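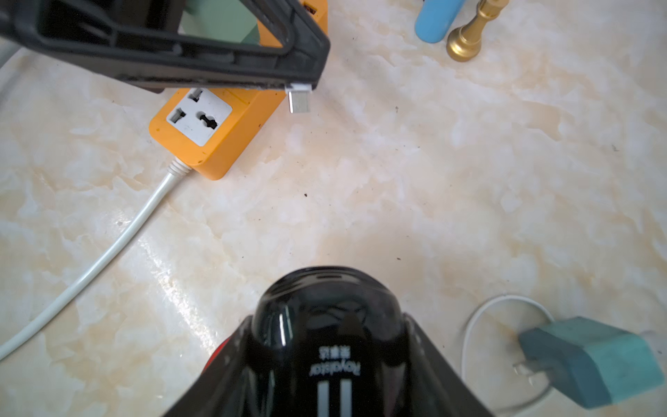

Fig. 1. Gripper at the bench with orange power strip and teal adapter.

Skistau bench team — minutes, March

1. Cell output. K. Godoy reported 622 units sorted against 632 planned. Noted.
2. Staffing. Two sorters move to inspection. Pay grade unchanged. J. Dimaculangan asked for the new shift list in writing — agreed.
3. Training. Operators need 29 hours before working alone at the cell. Action: Godoy.

Next meeting 2:30 p.m.

Contact: Skistau bench office | Back to top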